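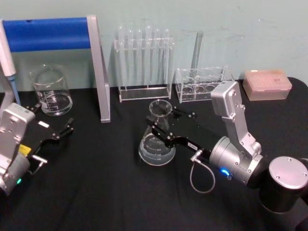 Two arms, one flask. Staffing levels my kitchen has never seen.

Been going back and forth with people all month about whether machines can do chores yet, so a thread. Mostly dishes. Some glassware, which is dishes with numbers on the side.

My position going in: no. I run the wash-up bench at a small teaching lab, and I have opinions about anyone, metal or otherwise, who picks up a flask by the neck.

The neck is where everybody grabs, to be fair. Two slim black fingers around the narrow part, flared rim above in case it slips. I've trained undergraduates with worse instincts.

The demo people at Sturberg like to talk about "the last 3 inches." Getting an arm across a table is old news. Closing on clear glass against a black cloth without knocking it into next week is the job.

Clear glass is a rotten thing to look for, by the way. I've walked into a patio door at my own sister's house, so I'm not throwing stones.

Now look at the rest of that table. Beaker, a rack of test tubes, another rack with one tube leaning in it like it's waiting for a bus. That's a Tuesday-size mess for me and a career for a robot.

Correction, any-day-size mess. My bench does not observe the calendar.

In February I kept a tally of what went through my sink: 126 pieces, 2 broken. Both mine. I was talking at the time.

So I asked the Trundmont rep what their arm would do with 126 pieces. He said it depends on the pieces. I said they're wet and someone left tape on them. He said he'd get back to me.

He has not gotten back to me.

The home version is worse. Lomdale has a video of a machine unloading a dishwasher and it's very calm and every bowl is the same bowl. My dishwasher has a colander in it, upside down, full of water, holding a fork hostage.

Things I'd hand over today: moving racks from one side to the other, holding something still while I deal with something else. A second pair of hands that doesn't want to tell me about its weekend — I'd pay for that.

Things I would not: anything with a stopcock. Anything labeled in pencil. My grandmother's gravy boat.

Someone asked if I'm worried about my job. I've got Rattanakul's trial unit coming in for 3 days and the first item on their checklist is that I clear the bench and wash everything beforehand.

So no, I'm booked.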